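洗护间工作本
2020年9月
记的人:我。洗的人:我和Kavitha Bhat。中间Rostyslav Dovhaniuk来过一趟,待到吃饭就走了。

上回写到一半的问题接着写。Trarnville那边转来的那份“家用衣物整理建议”,我前后读了几遍,越读越不踏实。里面每一条都写得很肯定,却没有一条讲清楚是怎么得来的。比如说红色带白边的衣服“冷水洗即可放心”,放心到什么程度?洗一次还是洗一个夏天?又比如说圆筐比方筐好,理由是“衣物自然回落,不易压出死褶”。这句话我念给Kavitha听,她问什么叫自然回落,我说不知道,她说她也不知道。

所以这阵子的事就是拿几条出来试,试得动的就试,试不动的写明试不动,别到时候又抄进我们自己的说明里去。

先说筐。

手头有两种,一种是Cumolside寄来的塑料筐,侧面开孔,一种是早就在用的圆编筐。Cumolside的说法是开孔透气,脏衣服放着不会捂出味道。我把同一批擦手巾分成两堆,拧到差不多的程度,一堆放塑料筐,一堆放编筐,搁在同一个角落过夜。第二天早上闻,我觉得塑料筐那堆味道轻一点,Kavitha觉得编筐那堆轻一点。两个人闻完又换过来闻,我改口说差不多,她没改口。这种结果我不愿意写成结论。鼻子是人的,先闻哪个后闻哪个也有影响,而且我知道哪堆在哪个筐里,她也知道。要做就得蒙着来,让别人端,我们只管闻。

补一句:毛巾叠在最底下的那几条,两边都不好闻。筐壁透不透气,大概管不到堆在中间的东西。孔开在侧面,衣服堵在中间,空气从哪里走?Cumolside的单子上画了箭头,画得很漂亮,可箭头是从衣服里穿过去的。

编筐也有编筐的毛病。筐口那一圈用久了会起刺,针织的东西往外拿时容易勾住。我以前怀疑过袖口那些小线圈是洗衣机里磨出来的,现在觉得有一部分可能是从筐里往外扯的时候勾的。只是可能。要分清楚,得把一件没下过水的针织衫反复从筐里拿进拿出,看它起不起线圈。这件事无聊,还没做。Rostyslav说他愿意边听广播边做,我记在这里,免得他忘。

筐里垫一块棉布能不能解决?能解决一部分。垫了以后勾线少了,可布会滑,滑到底下就等于没垫。缝在筐口上最好,但缝上就不好拆洗,筐里那块布脏得比想象中快。先用绳子系着凑合。

再说掉色。

这一段占的时间最多,也是我最不信那份建议的地方。

Brotero的吸色片,包装上写“混洗无忧”。我对“无忧”两个字一直有意见。试法很土:拿一块会掉色的红布,一块白棉布,放一起洗,一锅加吸色片,一锅不加,水量洗涤剂都一样。洗完吸色片确实是粉的,这个谁都看得见。问题在于白布,加了片的那块也泛粉,不加的那块粉得稍微多些。放在窗口看差别明显,放在灯底下看差别就小了。Kavitha在灯下看完说一样,走到窗边又说不一样,她自己也笑了。以后比颜色统统到窗边比,时间也要固定,傍晚的光偏黄,白的看着都脏。

吸色片变粉,只说明水里有颜色,说明片子抓住了一些。至于抓走的那些原本会不会跑到白布上去,片子自己是不会说话的。有没有可能大部分本来就顺着排水走了?有可能。拿“片子变粉了”当作有效的证据,我不接受。有效与否只看白布。

还有一个疏漏得记下来:我用的白布是单独一块,和红布没有缝在一起。真正让人头疼的是红衣服镶白边,两种布挨着,缝线还从中间穿过去。湿着的时候红的直接贴着白的,颜色用不着先跑进水里再跑回来,吸色片在水里漂着,拿它有什么办法?所以我这个试法,测的是混洗,跟镶边衣服是两码事。那份建议把这两件事写在同一条里,一句话带过,我头一遍读的时候居然也没看出来。

后来改了做法。把红布和白布条缝成一片,缝三面,留一面。洗完以后分成两种处置:一种马上摊开晾,一种团着放在盆里,放到下午再晾。团着放的那片,白边靠缝线的地方有一道淡红,不宽,边缘发虚。马上摊开的那片,我拿到窗口看了很久,看不出来。Kavitha说她看出来一点点,我让她用铅笔在纸样上圈位置,她圈完我再看,还是看不出来。先按“有争议”记。

这么看,洗的时候用什么水温、加什么片,可能都没有“洗完别闷着”要紧。注意,只是可能。我们只做了一轮,布也只有一种红。不同的红掉起色来脾气差得远,新的旧的也不一样。Rostyslav听完很兴奋,说那就写“洗后立即取出”,我说先别写,起码换一种红布再来一遍。他说这还用试吗,谁都知道湿衣服不能闷。问题就在“谁都知道”,上面那份建议里,每一条大概都是谁都知道的。

关于用盐固色。Kavitha家里是用盐的,她母亲用盐,她也用盐。我查了手边的几本书,说法互相打架,有的说盐是染的时候帮着上色,到了洗的阶段没有用处,有的老法子照样让人泡盐水。我们泡了一片,没泡一片,洗出来的水看着一样红。她说泡的时间不够,我说那泡多久算够,她说泡一夜。好,泡一夜,又做了一次,洗出来的水还是看着一样红。她现在的说法是盐的牌子不对。这个我没有接话。

醋没有试,屋里的味道已经够了。

洗涤剂的量。

Semeniuk那本小册子上有一张表,按衣服的重量给出洗涤剂的量。表做得很细,细得让人起疑。家里谁会先称衣服?我们倒是称了,试洗的一锅干重700克,按表找到对应的那一格,量出来以后再减半做一锅,洗完对比。领口的那种黄印,全量和减半都没洗掉。普通的灰,两锅都洗掉了。残留倒是有差别,全量那锅过完水以后,拧出来的水还起泡,减半那锅几乎不起。

我不想就此说减半就够。我们的衣服本来就不脏,厨房里穿的、干活穿的,一件都没放进去。要是换成油渍,结果也许就翻过来。表上的数至少对不脏的衣服来说偏多,这一句我敢写,再多就不敢了。另外Semeniuk的表没有写水的软硬,这里水硬,杯底一层白,换个地方同样的量可能泡沫满地。一张没有水质的用量表,怎么用?我给他们写了信,没有回音。

顺便说量杯。盖子上刻的那条线,和实际倒出来的量有出入,倒得快和倒得慢也不一样,沾在盖子壁上的那层不少。以后改用称的,盖子上的线当装饰看。

还有预浸。小册子上主张浸得越久越干净,我原来也半信半疑地照做。领口那块黄印浸过以后,轮廓好像糊了一点,中间还是黄。浸完再搓,和直接抹皂再搓,搓出来几乎分不开。我更相信搓的那几下起了作用,浸的那段时间只是让人觉得有事在进行。带白边的红衣服就更不该久浸了,照前面那个闷在盆里的结果推,泡着和闷着恐怕是一家子。推出来的,没有试,别引用。

抖。

这一条是Kavitha提出来的。她晾衣服之前要抖,捏着肩膀那里用力甩两下,说这样晾干了褶子少,收下来都不用熨。我以前也抖,可从来没想过有没有用,大家都抖,就跟着抖了。

做法:同样的衣服,洗完脱水,一半抖了再挂,一半提起来直接挂。干了以后平铺,让Rostyslav来挑哪件更皱,他不知道哪件抖过。他挑得很快,大体上挑得对,没抖过的确实更皱,尤其是下摆和袖子里侧。中间有一件他挑反了,那件料子厚,抖不抖都差不多。

这一条算是难得的一条我愿意信的。但是“不用熨”夸张了,抖过的那些也有褶,胸前还好,扣子那一条照样歪。而且抖得太狠,领子会变形,湿着的时候衣服重,全吊在捏着的那两个点上。捏哪里比抖几下要紧。捏领口最糟,晾干以后领子是两个尖角。捏肩缝好些。捏下摆倒着抖,领子倒是没事,可是袖子会翻到里面去,还得掏。

镶边的衣服捏边还是捏布身?我偏向捏布身。白边一般是另外一种布,缩得和布身不一样,湿着扯它,干了以后边就是波浪形的。这句有一半是经验,有一半是猜的。Kavitha认为捏边没事,说边是双层的,结实。结实和不变形是两回事吧。

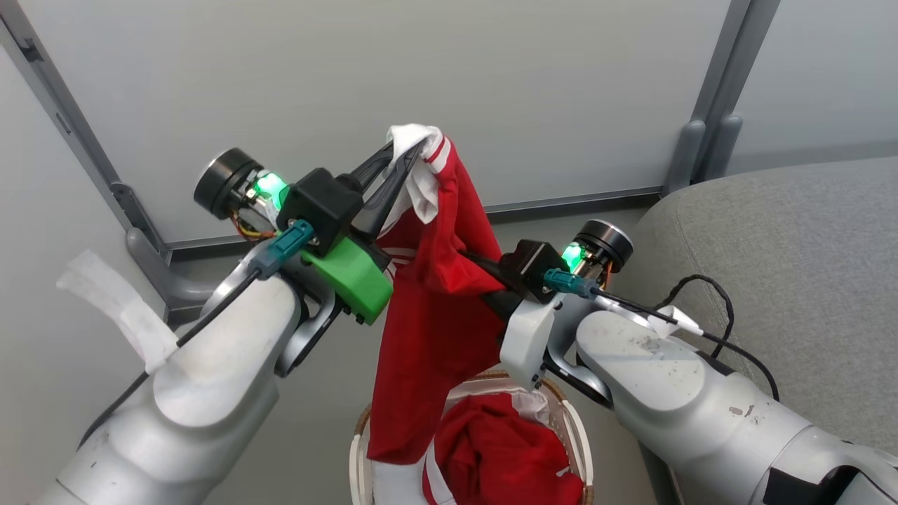 从筐里往外拿也有讲究,这一点那份建议里一个字没提。衣服团在筐里的时候,袖子互相缠着,抓住一只袖子往外拽,带出来的是一串,底下那件就拧成绳子了。拧过的地方,后面怎么抖都抖不平,我试过再抖、用手抹、挂起来喷水,痕迹都在。倒不如慢一点,找到上沿,两边同时提,让下面的自己垂开。费时间,可是比事后喷水快。

圆筐在这里确实占一点便宜。方筐的角里总会塞进去一只袜子,或者一条带子,提的时候卡住。圆筐没有角,卡得少。那份建议里说的“自然回落”,如果指的是这个,我可以承认一点点。但它说的是不易压出死褶,那就另说了,死褶是压出来的,堆得高了,什么形状的筐都压。我把衣服松松地放进圆筐,放一夜,最底下那件照样一道横褶。想少压褶,少堆一点,早点拿出来,和筐圆不圆没有多大关系。

筐的高矮倒是值得单独看。筐太深,人要弯腰去捞,捞的时候就会图省事抓到什么拽什么。Kavitha把筐架到凳子上以后,她拽衣服的毛病好了许多,我也是。凳子我原本嫌碍事,挡在晾架前面,现在不挪了。

叠的事,简单记几句,没有做完。

一种叠法是先对折再三折,另一种是袖子先收进去,然后从下往上卷。卷的支持者(就是Rostyslav)说卷的不皱。我们各叠了一些放进抽屉,抽屉关上,隔了些日子拿出来。折的那些褶在固定的位置,很深,一看就知道是折的。卷的那些没有深的褶,但是到处都有浅的,像揉过的纸又抹平了。哪个算“不皱”,要看你受不了哪一种。我受不了浅的。Rostyslav受不了深的。这一条没法往下讨论。

镶白边的红衣服叠起来时,白边最好别贴着红布身。干的也会蹭色?我四月份在旧本子上写过“会”,后面画了一个问号,没有写做了什么,也没有写是哪块布。现在回头看,等于没写。这次拿干的白布在干的红布上来回蹭了200下左右,手酸,白布上有一层极淡的粉,用手指弹一弹,有一部分掉了,看着像绒毛。那么这算掉色还是算掉毛?用胶带粘了一下,胶带上也是红的细毛。粘完以后的白布我看是白的,Kavitha看也是白的,难得一致。

所以四月那个“会”,八成是我把红毛当成了红色。八成这个说法也不严谨,划掉,改成“有可能”。

抽屉里贴着放一个季节又是另外一回事,有潮气,有压力。夹了一片红白贴着的布在最下层抽屉里,外面包了张纸,写了“别动”。谁打扫的时候看见,请真的别动。上一片就是被人好心洗掉的,洗得很干净。

关于那份建议本身,逐条的意见如下,要寄回Trarnville的,Kavitha再看一遍措辞,她说我写得太冲。

冷水洗红白相间的衣服可以放心:依据不足。至少要加上洗完尽快摊开晾,不要湿着叠在一起。我们做的只有一轮,他们如果有数据请给我们看。

吸色片可以代替分色洗:不同意。白布仍然泛粉。对镶边衣服有没有用,我们还没有单独看过。

圆筐不易压褶:没有看到。取衣服时不容易卡角,这个有。

塑料筐透气防味:没有闻出来,或者说闻出来的方向不一致。

晾前抖一抖:同意。“不用熨”三个字请删。

用盐固色:没有看到作用。(Kavitha要求注明她保留意见,注明了。)

按重量放洗涤剂:不脏的衣服偏多,脏的没有试,水质应当写上。

Kavitha看完说,这样一来整份建议就只剩一条了。我说那就剩一条。她说别人要的是一张能贴在墙上的纸,写满“没有看到”,谁贴?这话也有道理,可墙上贴的东西偏偏是最没有人再去核对的。我们那张褪色的晾晒须知,上面写着深色衣服翻面晒,是谁写的,试过没有,都没处问了。我翻面晒了好几年,照样褪,也许褪得慢些,也许没有,从来没有一件不翻面的在旁边对着。

Rostyslav提了一个折中的法子,纸上分两栏,左边写做法,右边写“试过/没试过”。右边那栏空着也没关系,空着就是没试过。我原则上赞成,担心的是大家只抄左边。先按这个排一张样子出来看看。

待做的:

蒙着闻味道,端筐的人不能是我也不能是Kavitha。

换一种红布,缝白边,再做摊开和团着的对比。这次团着的时间分短和长,中途去看一眼,看那道淡红是什么时候出来的。

编筐勾线,Rostyslav,广播。

吸色片放进缝好边的那一种里试,先前那次不算数。

油渍的衣服按Semeniuk的表做一次全量一次减半。围裙就行,别再用擦手巾了,擦手巾快不够用了。

捏边还是捏布身,找一件不心疼的镶边衣服,湿着一边捏边一边捏身,晾干平铺,用尺子量边长。不要用眼睛看,看了又要吵。

窗边的那块地方别再堆纸箱了,比颜色要用。箱子我先挪到门后,谁的谁拿走。

最后这页背面粘的是缝了边的那两片布,左边摊开晾的,右边团着放的。粘的时候我先没写标签,写的时候差点弄反,靠Kavitha铅笔圈的那张纸样才认出来。如果以后有人觉得左右反了,先去对纸样,纸样夹在封底。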